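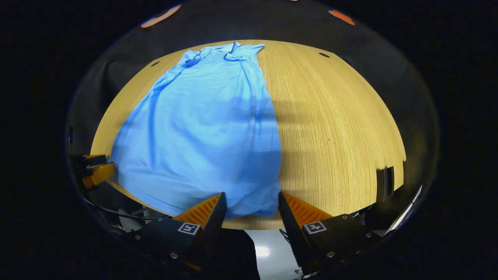

benchpress57
Has anyone had a cent from the Rumero uniform class action? Claim form says work polos bought between two April cut-offs, proof of purchase needed. Who keeps that? My light blue one with the three-button placket is all I've got, no receipt.

tolton_k
Stat dec was fine for me. Got $16.

Drarlow Dave
$16, and the lawyers get what? Cartel cases never pay the buyers.

tolton_k
They'd have paid you nothing without the lawyers, Dave. Nearly 1,000 of us signed up.

Drarlow Dave
Rumero passed the fine on in its prices anyway. Mine went up $40.

benchpress57
Any proof of that? Anyway, which page is the stat dec on?

tolton_k
Last one, under Schedule B.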